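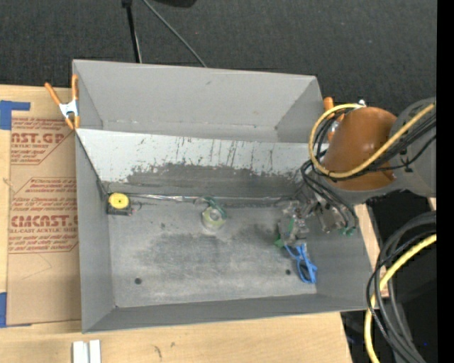

A reader at Sketum objects that a bin is a bin, and that any hour spent deciding where the tape measure goes is an hour not spent measuring. The objection deserves a technical answer.

Filed under: Workshop & Storage

A deep open bin stores volume well and small tools badly. A tape measure and a roll of tape settle at the bottom, usually in a corner or against the foot of a wall, and the user has to reach down past the full height of the sides to get either one. With tall sides the hand also blocks the view.

At the Sorkovside shop we logged 402 retrievals in September, all hand tools and consumables. Items in shallow trays came out on the first reach far more often than items in bins. The bins were not overfilled - most held fewer than six things.

A slanted insert helps a little. It brings loose items down to one line at its foot, and the search becomes a sweep along that line. The cost is floor area, and the panel takes wear of its own.

My position is that deep bins should hold bulk stock only. Anything picked up more than once a day belongs in a tray no deeper than 50 mm. Kiria adopted this for 613 stock lines and kept its bins for offcuts. Holub went the other way, with 700 labeled bins, and I would not copy it - the labels say what is inside and nothing on how far down.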